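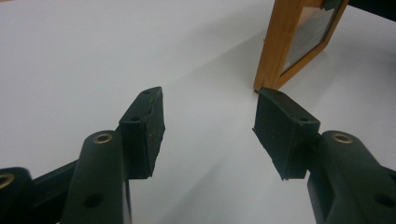 Wiping down and standing up a small framed panel

Clear the white board first. Use a dry cloth, then one barely damp with Ruvalness cleaner diluted 3 ml to 500 ml of water.

Move small wooden blocks to the far side before wiping.
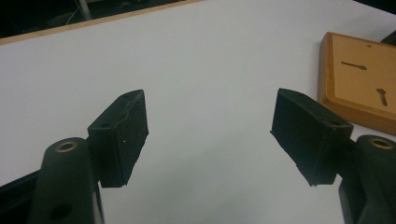 Grit left on the surface will scratch a finished edge, so wipe twice, towards the border.

1. Hold the panel by one corner of its frame and lift it on the slant.
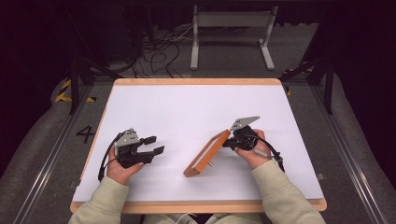 2. Check the long sides for splinters. Use 1000 grit paper on bare wood only.

3. Stand narrow pieces on end and grip both faces near the bottom. 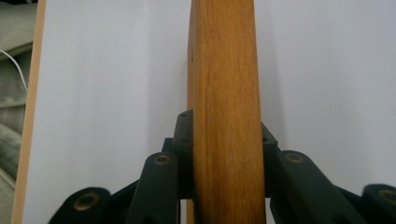 Can I use furniture wax on the frame?

Use a thin coat on varnished wood and keep it off the panel.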